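Toy kitchen pieces - wash or replace?
Blackwood Parents Board > Toys and Play

mossyporch
We got a box of play food and plates from the Blackwood swap in July. Some of it feels sticky even after a wipe. I was going to put it all in the dishwasher, top rack, no heated dry.
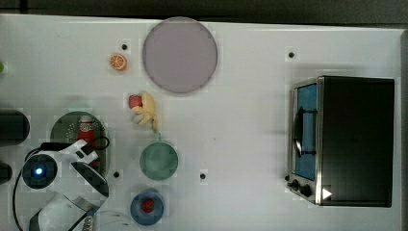

My other question is whether the Ititz sets hold up better, because I may just buy one. My kids are 2 and 7, so things get thrown.

dunlap981
Don't use the dishwasher. Ours warped. Dish soap and an old toothbrush.

kettle_row
Disagree. Top rack has been fine here for years. Depends on the plastic.

dunlap981
Maybe, but with swap stuff you don't know what plastic it is.

mossyporch
OK, sink it is. Will try one plate first.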